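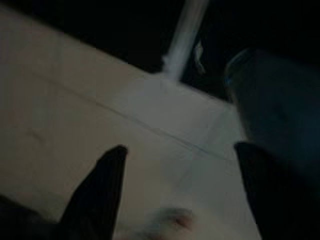 Posted by ines_vidal, Venville plant, packing

Since March the gripper takes the small pieces on our line. Before, we were five at the table, now we are two and I mostly watch. My hands hurt less, but the shift is long.

aagudelo: Same at Hoarau. I don't agree that it is only watching. I clear 40 stops in one night.

rivetti_old: 40 is bad setup. Ask for training.

ines_vidal: I asked. They gave me a PDF.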